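Iline Login Guard for Small Offices

Stops password guessing at the front door, on every computer you own

If you run a small network, you already know what the sign-in log looks like on a Monday morning. Hundreds of failed attempts on the admin account, then a pause, then the same thing on "backup", "scanner" and "reception". Most of it comes from bots working through lists of leaked passwords, and most of it goes nowhere. The trouble is that it only has to work once.

Iline Login Guard watches the sign-in services on your machines and slows down anyone who keeps getting it wrong. It covers remote desktop, file shares, SSH and the web admin pages on most office gear. We started writing it for our own servers in Clullotdale, and we still run every new build there for two full weeks before it goes out to anybody else.

How it works

A small agent sits on each computer and reads the sign-in events as they happen. After a few wrong passwords from the same place, the agent adds a delay before the next try is allowed. Keep guessing and the delay grows, up to 300 seconds. A person who fat-fingered their password after lunch will hardly notice. A bot that wants to try a million passwords is going to be there for years, and we love that!

The agents also talk to each other. When one machine sees an address behaving badly, the rest of your network hears about it in a moment or two, so an attacker can't just hop from the file server to the mail server and start over with a clean slate. Ustyna Sirko wrote that part, and it's the piece of the product we're proudest of. It works without a central server, it keeps going when half the network is down, and the whole exchange is encrypted between your own machines. 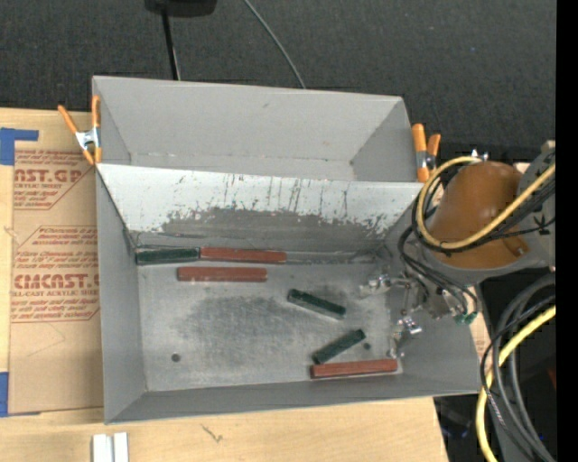 Slow attacks get the same treatment. Plenty of bots now try one password an hour from a different address each time, which slips right past a simple lockout rule. Login Guard keeps a rolling 28-day memory of failed names and passwords patterns (stored as hashes, never as readable text) and raises a flag when the same list shows up again, however spread out it is.

No lockouts unless you want them

Old-style account lockout has a nasty side effect: anyone who knows your usernames can lock your whole staff out by typing junk at the sign-in screen. Login Guard slows the source of the guessing and leaves the account alone, so the real owner can still get in from their own desk. If your insurer or auditor insists on hard lockouts, there's a switch for it under Policies – it's off by default.

Setting it up

Download the installer, run it on the first machine and write down the join phrase it shows you. On every other machine, run the same installer and type in the phrase. That's the whole job for a typical office. For bigger sites there's a silent install and a template for group policy, both in the Tools folder.

We suggest leaving it in Watch mode for the first couple of days. It won't delay anybody in that mode, but it will show you what it would have done, and you'll probably find a forgotten printer or an old backup job that has been signing in with the wrong password since forever. Fix those, then flip to Protect.

What's new in version 2.8, released 2022-03-08

Delays now apply to file share sign-ins on Windows as well as Linux.
The dashboard loads much faster on networks with a lot of history.
You can mark an address range as trusted for a set number of hours, handy when a contractor is on site.
Alerts can go to a chat channel as well as email.
Fixed: the agent could miss events for a few seconds after the computer woke from sleep.
Fixed: the Ukrainian and French menus cut off long words. Thanks to Myroslav Palamarchuk and Gaétan Fehr for the corrections!

What you need

Windows 10 or 11, Windows Server 2016 or later, or a current release of Debian, Ubuntu or Fedora
137 MB of free disk space per machine
One open port between your own machines (you choose the number)
An admin account for the install

No internet connection is needed after activation. Sites that are fully cut off can activate with a file carried over on a USB stick.

Licensing

One license covers one site, with as many machines as you like. We went back and forth on per-seat pricing and decided we didn't want anyone leaving a computer unprotected to save a few dollars. Updates are included for as long as the license runs, and if you let it lapse, the agents carry on with the last version you had. Schools and libraries can write to us for the reduced rate.

Works well with

Minent Log Keeper, for storing sign-in records longer than 28 days. Login Guard writes straight to it, no extra setup.
Lysenko Key Tray, if you're moving people from passwords to hardware keys. Login Guard sees key sign-ins as trusted and leaves them be.

Support

Email is the quickest way to reach us. Anselmo Yupanqui and Frida Hafþórsson answer most of the mail, and both of them work on the code, so feel free to get technical. Please include the report file from Help > Make Report. It holds version numbers and settings only, with no usernames and no addresses. The next big release is planned for September and will add support for Mac – if you'd like to try the early builds, put "Mac test" in the subject line.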